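4.2 Collection setup and the three-container task 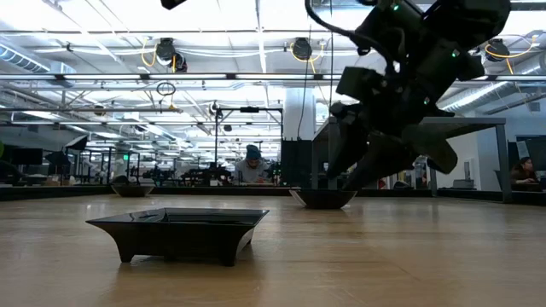

Figure 3. Workspace for the three-container task, fixed camera view. The gripper is above the middle bowl. All three containers are black.

The three-container task was designed to test whether a policy can keep track of which container it is working on when color gives no help. Earlier versions of our benchmark used containers in different colors, and the policies trained on them learned to rely on that difference. When the colors were swapped at test time, the arm went to the wrong container even though the shapes and positions had not changed. We therefore moved to a set in which every container is black. Two are shallow bowls of similar shape, and the third is a square tray with sloping sides that stands on short feet (Figure 3, left foreground).

The containers are placed on a light wooden tabletop in a loose triangle. The layout is drawn again for each episode from a list made before collection began, so the operator does not choose it. The only limits are that each container must be within reach of the arm and that no two may touch. Apparent size in the fixed view varies a good deal with distance, and a bowl near the back edge of the table looks much smaller than one of similar shape near the center. We did not correct for this. A policy that uses size in the image as a stand-in for identity should fail on this task, and several did (Section 5.1).

Each episode consists of one instruction that names a target container by its relation to the others, for example "the bowl farthest from the tray." The arm must move to the target, stop above it without contact, and hold that pose before closing on the rim. We call the pose before contact the hover pose. Figure 3 shows the gripper above the middle bowl with its fingers spread. The hover pose was included so that choice errors could be scored apart from grasp errors. An arm that hovers over the right bowl and then misses the rim has solved the part of the task that this paper is about, and we score the two parts separately in all tables.

Demonstrations were recorded by two operators using the Vedico teleoperation interface. Both had finished the practice set described in Appendix B before recording began. The final set contains 2,376 demonstrations. A further 151 were removed before training. The grounds for removal were contact with a container during the approach, a container moved from its listed position before the start signal, or a gap in the joint log. Removal was decided from the logs and the video by a reader who did not know which operator had made the recording – the operator field was hidden until the list was final.

The background was left as it was. The fixed camera looks across the table into an open workspace, and people at their desks, other equipment and the ceiling lights are all in view. We considered a plain screen behind the table and decided against it. In pilot runs with a screen, policies scored well in the lab and poorly as soon as the screen was taken away. With the open background the training scores were lower at first, but the drop between training and test conditions was much smaller. Images were not cropped or masked at any stage.

Reflections were a larger problem than the background. The containers are glossy, and the overhead lighting shows up as bright lines along the rims. The depth estimates were poor at these points, and in the pilot data the rim height was often wrong by more than the opening of the gripper would allow. We tried two remedies. The first was to drop depth values wherever the color image was close to saturation and fill them from nearby points. The second was to leave the depth image alone and train with random bright lines added to the color image. The first gave better grasp scores and had no clear effect on choice scores. The second improved both by a small amount. All main results use the second remedy only, and the first is reported in the ablation in Section 5.3.

The tray needs a separate remark. Its floor is raised off the table by the feet, and the policy's first estimate of the tray's height was often taken from the tabletop next to it. During the approach this led to a late correction that is easy to see in the joint logs – the wrist slows, rises slightly, and then settles. The correction did not count as an error under our rules. It did add time to the hover phase, and hover times for the tray should not be compared directly with those for the bowls.

Baselines were run on the same layouts with the same arm. For the Skarnitz baseline we used the released weights and fine-tuned them on our demonstrations with the settings given by its authors. For the Balaskas baseline no weights were available, and we trained it from the start. Neither method was built to take relational instructions, so we gave both the same text encoder as our own model. Without it, their choice scores were near chance, and we do not report them.

Scoring was done from video by Mahtab Najafi and Hilkka Leinonen, working separately. Where they disagreed on the hover target, the episode was passed to Graça Antunes, whose decision was final. Most of the disagreements came from episodes in which the arm stopped between two containers. These were scored as choice errors under the rule fixed before testing, which requires the midpoint of the fingers to be inside the outline of the target when seen from directly overhead. Test layouts were kept apart from the training list throughout, and no layout was used for both.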